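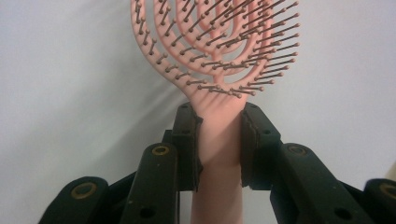
I finally sat down with the equipment budget for next year, and the total came out lower than I feared. The biggest line is a second handheld gripper from Tralden at $1,393. Carbone quoted $1,001 for a similar one, but shipping and the mounting kit were extra, and they couldn't give me a delivery date before May. The line I keep underestimating is finger pads. The grip lining takes most of the wear, and on the pads holding the pink hairbrush it is already a little frayed at the edge. A smooth round handle like that one needs decent lining on both sides. I've put down 20 spare pairs, which should last us the year.

Linkage parts are next. I priced brass rings for the pivots and decided to buy 2 full sets now so we don't have to stop work in Wernbridge and wait on the mail.

Household items are cheap enough that I gave them one line and didn't break it down. Brushes, combs, cups, that sort of thing.

I left out the Soltilness storage cabinet. It would be nice to have, but the shelves we own still work. If there's money left after the gripper is paid for, I'll look at it again.

Posted Oct 23, 2020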